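3.2 公開実演の概要と会場条件

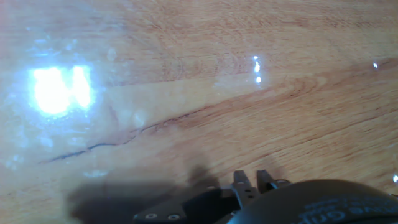
図4 公開実演で使用した作業台とグリッパ(手先カメラによる)

公開実演は、ムスモント(Musmont)研究棟の一般公開にあわせて1月に実施した。来場者は282名で、このうち116名が実演後の質問紙に回答した。実演の企画および進行はKamil Kadlecが、装置の操作と安全管理はIfeanyi Chukwuが担当した。実演の目的は、来場者がロボットの把持動作を間近で観察した際に、どの時点で動作の意図を理解し、どの時点で不安を覚えるかを明らかにすることにある。会場の作業台には、来場者に親しみやすい印象を与えるため、実験室で用いる艶消しの台に代えて木製の天板を採用した。この選択は視覚系の条件を厳しくするものであった。図4に示すとおり、光沢のある天板の左側には頭上の光源が強く映り込み、その周囲では木目が白く霞んで判別しにくい。また、手前にはグリッパの影が落ち、左下から中央に向かって細く暗い筋が斜めに走っている。これらはいずれも、輪郭抽出において物体の縁と誤認されるおそれのある要素である。

実演は一回あたり580秒とし、導入説明、把持動作の提示、質疑の順に構成した。把持の対象には、協力企業であるGramov社が提供した小型の樹脂部品を用いた。来場者は作業台から一定の距離を置いた位置に立ち、手先カメラの映像を壁面の表示装置で同時に確認できるようにした。進行役は、動作の開始前に次の動作を口頭で予告する条件と、予告を行わない条件とを回ごとに交互に設定した。なお、予告の文言は全回で統一し、進行役による即興的な補足は質疑の時間に限って認めた。

把持計画には、著者らがZanudcombeと呼ぶ既存のソフトウェア基盤を使用した。同基盤は実験室での運用を前提としており、天板の反射に対する補正機能を備えていない。このため、会場では輝度が飽和した領域を探索範囲から除外する処理を追加した。除外領域は開場前に一度設定し、以後は変更していない。期間中に記録した把持の試行は201回である。試行ごとに、指令時刻、把持の成否、進行役の発話および停止操作の有無を記録した。停止操作が行われた試行は成否の集計から除き、来場者の反応に関する分析にのみ用いた。

質問紙は、Charvátが先行する展示調査のために作成した項目を基に、ロボットの動作に関する設問を加えて構成した。回答は無記名とし、年齢層、ロボットの見学経験の有無、動作の分かりやすさ、接近時の不安感を尋ねた。自由記述欄では、動作の速さに関する意見のほか、表示装置の映像と実際の腕の動きを見比べることの難しさを指摘する回答がみられた。とくに、指が閉じる直前に腕が静止する時間について、故障と受け取ったとする記述が複数の来場者から寄せられた。この静止は把持位置の再計算に要する時間であり、導入説明では言及していなかった。予告の有無による回答の差異については、見学経験の影響を考慮したうえで4.1節において検討する。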